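家用消耗品的补货点:一套用了很久的记录办法

阅读时间:8 分钟

之前写过一篇讲家里物品编号的,后来陆续改过几次做法,旧文里有一半已经不适用。这篇只讲消耗品,即用完要再买的东西:纸、袋子、清洁剂、电池、滤芯、调料、牙膏一类。衣物、工具和书不在范围内,它们的问题是位置,消耗品的问题是数量和时间。

先说范围。目前在册的消耗品是 40 种。上限是人为定的,超过这个数以后录入的负担会明显大于收益。新加一种,就要从表里删掉一种。被删掉的通常是用量极小、断货也无所谓的东西,例如棉签、橡皮筋、备用鞋带。这些东西仍然会买,只是不记。

一、字段

早期的表有十几列,包括品牌、购买渠道、单价、规格、有效期、存放位置、开封日期。实际用下来,多数列填过一遍之后就再没更新过。现在保留的列如下:

名称
计量单位
现有量(只记未开封的)
补货点
目标量
存放位置代码
备注

“现有量只记未开封的”这一条值得展开说。开封后的余量很难估,洗衣液剩三分之一还是四分之一,目测误差很大,而且每次看都要重新估。把开封品一律视为零,库存就变成整数,录入时只有加减一的操作。代价是补货会略早,多占一点位置,可以接受。

计量单位以最小可独立开封的包装为准。抽纸按包,不按提。卷状的东西按卷,保鲜膜、垃圾袋、厨房纸都一样。电池按节会让数字跳得太快,改成按板。换过单位的条目要在备注里写清楚换算关系,否则几个月后看历史数据会得出奇怪的消耗速度。

存放位置代码用两位:第一位是房间,第二位是层。不再细分到左右。细分过一阵,维护成本高,找东西的时间也没有缩短,因为一层里本来就没多少东西。

二、补货点怎么定

通行的公式是:补货点 = 日均消耗 × 到货周期 + 安全库存。仓储教材里都有,搬到家里需要做几处简化。

到货周期取固定值。我这里统一按 8 天算,从发现低于补货点到东西放进柜子。网购本身用不了这么久,但发现和下单之间有间隔,凑单又有间隔。给每种商品单独设周期试过,得到的补货点取整之后与统一周期几乎相同。

日均消耗用最近几次开封的间隔来算,取中位数。平均值容易被异常拉偏:家里来客人住一段时间,纸类的消耗会翻倍,平均值要过很久才回落;出远门期间几乎不消耗,又会把平均值压得太低。中位数对这两种情况都不敏感,表格软件里换个函数名就行。

安全库存不按标准差算。样本太少,算出来的标准差没有意义。改用分级:

甲级,断货当天就有麻烦的,安全库存为二。卫生纸、垃圾袋、猫砂属于这一级。
乙级,断货可以拖几天的,安全库存为一。洗洁精、牙膏、电池。
丙级,断货可以随手在楼下买到的,安全库存为零。盐、酱油、海绵。

大部分条目按公式算完再取整,补货点是一或者二。有人会问既然结果这么简单,为什么要公式。公式的用处在少数几个条目上:消耗快且体积大的,凭感觉设会偏高,柜子里塞满;消耗慢但没有替代品的,凭感觉设会偏低。净水器滤芯就是后者,型号偏门,经常缺货,靠感觉设过一次零,结果等了很久。

三、目标量受什么限制

目标量是补到多少为止。理论上由订货成本和持有成本权衡得出,家里没有可信的订货成本,所以实际约束有两个:空间和单次金额。

空间方面,主要储物处是一组 Felard 的层架,层板深 33 厘米。这个深度对纸类不太友好。抽纸横放能放下,但前面剩一条窄缝,什么也塞不进;竖放则高度浪费。目标量按“一层不叠第二排”来定,看得到全部未开封品,盘点时不用搬动前排。凡是需要搬开前排才能看到的库存,误差率都会上升,这一点在我的记录里相当稳定。

散件用网篮装,网篮相对于实心盒的好处是不打开就能看到里面剩多少,缺点是细长的小件会从格子里穿出来,落灰也快。牙线、替换刷头这类小东西最后还是回到带盖的盒子里。网篮留给体积中等、轮廓完整的东西,比如成卷的和成瓶的。

金额方面,单次补货上限是 300 元。超过就分到下一次,按甲乙丙顺序截断。这条规则的作用是防止凑单时把目标量一路往上调。设上限之前,促销期间的库存会冲到目标量的两倍以上,随后很长时间不需要买,再往后又集中见底,下一次采购金额更大,形成周期性的波动。设上限之后曲线平了很多。

四、记录工具

最早是纸质清单贴在柜门内侧,每取一件划一笔。优点是位置就在手边,缺点是无法计算间隔,划满之后要誊写,誊写时会抄错。

后来换成 Nindari,一个本地运行的清单程序,数据存成纯文本,每行一条事件,格式是日期、代码、增减量。现有量由事件累加得出,不单独存。这种写法的好处是可以追溯:某个数对不上时,往回翻就能找到是哪一次漏记或重复记。直接存现有量的表做不到,数字被覆盖以后就没有了。

坏处是文件会越来越长。我的处理是每年一月做一次结转:把当前数量写成一条期初事件,之前的移到归档文件。消耗间隔的计算跨年时需要同时读两个文件,脚本里加了一行合并,没有别的影响。

标签用 Dosteck 的热敏机打印,内容只有存放位置代码和短名称。热敏标签的问题众所周知,受热和接触油脂都会变黑或褪色。灶台旁边那一层的标签换过好几轮,后来外面加了一层透明胶带,胶带的胶反而让字褪得更快。现在那一层改用手写纸片插在卡槽里,其余位置仍用热敏。

二维码也考虑过。扫一下减一,看起来省事,但扫码需要先找手机、解锁、打开程序,取一包纸的动作被拉长好几倍,坚持不下来。现在的流程是取出时把包装上撕下的小角或者外箱的标签投到柜子旁的小盒里,晚上统一录入。录入时刻固定在 21:30 之后,盒子空了就算当天录完。没有可撕部件的东西,放一张写了代码的纸条。

五、盘点

事件累加总会漂移,需要定期与实物对一次。全盘太累,改为轮盘,每次只盘一个位置代码,轮完一圈再从头开始。甲级条目所在的层优先,间隔也短一些。

盘出差异后,先记一条调整事件,备注写“盘”,再回头找原因。顺序反过来容易陷在找原因里,最后既没找到也没调。差异的来源按出现频率从高到低是:漏记取用、购入时按提录入而单位是包、放错层、赠品未录。赠品一律按正常入库处理,规格不同的单独写备注,不另立条目。

盘点时我习惯把一层的东西全部拿下来,在桌上摊开,数完再放回去。站在柜子前直接数要快一些,但前后遮挡时会数错,而且顺手擦层板的机会也没有了。桌面铺浅色的板子,小件掉出来容易看见。

六、不适用的部分

生鲜不适用。消耗速度取决于当周做什么菜,历史间隔没有预测作用,用固定采购日更合适。

药品不适用,有效期比数量重要得多。药单独列表,按有效期排序,数量只记有或无。

季节性用品勉强适用。驱蚊液、暖贴这类东西,淡季的间隔应当从计算中剔除,否则中位数会被拉长,旺季开始时补货点偏低。我的做法是在备注里标季节,淡季时把补货点手动设为零,入季前改回来。这一步目前没有自动化,忘过。

调料介于两者之间。大部分在附近的 Nông 买,那里货架上的规格时常变动,同一种鱼露上次是小瓶,这次只有大瓶,间隔数据因此断成几段。试过按毫升折算,数字变得很难看,于是放弃,凡在 Nông 买的一律归入丙级,断了再去。

七、待办

脚本目前不区分“取出开封”和“取出送人”,两者都按消耗计入。送人的次数不多,但对低频条目影响明显。打算在事件行尾加一个可选标记,计算间隔时跳过。旧数据不补。

位置代码的第二位只用了一个数字,阳台的柜子如果再加层板就不够用,可能要改成字母。改动会涉及全部标签,暂时搁着。

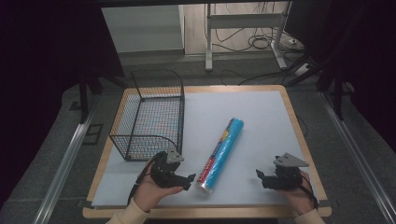

本页最后更新:一月

更新内容:第二节的安全库存分级中,电池由甲级调到乙级;第五节补充了赠品的录入规则。第四节提到的合并脚本有读者问起,代码很短,但路径写死在里面,整理之后再单独放出来。

联系:请使用站内留言表 | 版权所有,转载请注明出处 | 返回顶部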